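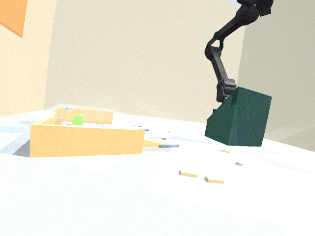
Tray, green cube and arm in the simulator

Arm budget for a small sorting bench?

Gombridge quoted us 2,085 for an arm, plus 262 a year for support. Their sales pitch leans hard on a simulated tray job like the one I posted. Do I trust that enough to order in July?

Afroza Thambiah

I wouldn't. A render tells you nothing about payback. Ask for two days with your own parts on your own bench, and get the gripper price in writing. Ours was extra.

Deisy Sánchez

we got the Omen, its fine I guess. shipping took 5 weeks

Valderrama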